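The Hindamer Hotel, Reopened

2019-01-20

The Hindamer reopened its doors in June after a closure of 447 days. The property stands on the east bank of the Husar, and its 150 guest rooms have been returned to the proportions set out in the original plans. The work was directed by Giltovon, a design office best known for its railway stations.

Particular attention was given to the main staircase. Its 833 brass fittings were removed, cleaned and set back in their former order. The carpet is new and was woven by Fomach in a deep red.

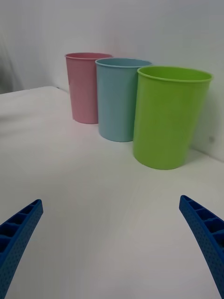 One reader wrote after my earlier note on the hotel to say that the old carpet had been green, and that the change makes the lobby feel smaller than it did. I visited again in the evening and am inclined to agree with regard to the lower landing. The upper floors are better served by the darker shade.

Afternoon tea is offered daily in the river room, and reservations are advised. The library, with its 3,383 volumes, is open to guests until ten. The terrace remains closed while the stone paving is relaid.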